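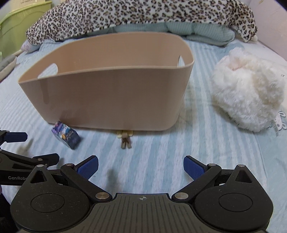 Slide 4: bin, small box, clip, plush, striped sheet.

Home | Talks | Notes | Contact

Filed under: Perception & Planning

Okay, so leave this one up for a bit and let people look. The job for the planner is small stuff into the bin, and I want to talk about the order it picks in. Our first version at Skurard just went for the nearest object, every time! The clip is the fun one, because the pale end is tucked under the bin. Our segmenter kept calling it part of the bin (I lost most of August to that).

Then the plush. Shaggy fur gives you a mushy outline, so I grow the mask and let the grasp scorer work with 30 candidates. Jayson Pangilinan wanted 40, and we tried it, and planning got slow enough that I went back.

Stripes! Mention the stripes. The old edge filter loved them. Fajardo, our tracker, now fits the sheet first and subtracts it.

If there's time, play the replay in Lurnance, 2 minutes max. Ask about handle openings, somebody always has a good idea there.

Notes from October 2022 | Contact the speaker | Back to top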